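Password resets move to the new portal

From 1/8/21 all password resets at Irkenley will go through the Trandance portal. The old phone line stays open until the end of December, after which calls to that number will be forwarded to the general help desk.

The change affects 312 accounts. If you log in to payroll, the shared drives or the booking system, yours is one of them. Contractors who only use the guest network don't need to do anything.

Before your first reset you will have to register a second way of proving who you are. This can be an authenticator app or a hardware key. Text message codes are being dropped. Santeri Seppälä's team looked at the lockouts logged over the past year and found that 31 of them came from people who had changed their mobile number and forgotten to tell us.

Hardware keys can be picked up from Raili Nurmi at the service counter. Bring your staff card. Each key is recorded against your name, and a lost key should be reported the same day so it can be cancelled.

A few points from the trial at the Merine office, where 39 people have been using the portal:

The portal does not work in the old browser on the Buschmann terminals. Use a laptop or your phone.

Passwords must now be at least 14 characters. The rule about changing them every 90 days has been removed.

Shared mailboxes keep their current passwords for now. Minttu Tikkanen is working on a separate plan for those and will write to mailbox owners directly.
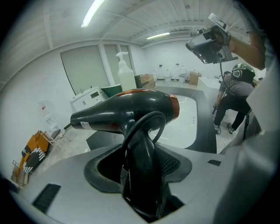 Black hair dryer with a copper-orange ring, by a white basin.

If you are locked out after hours, the portal will let you reset on your own as long as you have registered. Unregistered users will have to wait until the desk opens.

Questions about the portal should go to Seija Sjöberg. Managers who want a short session for their group can book one through her as well.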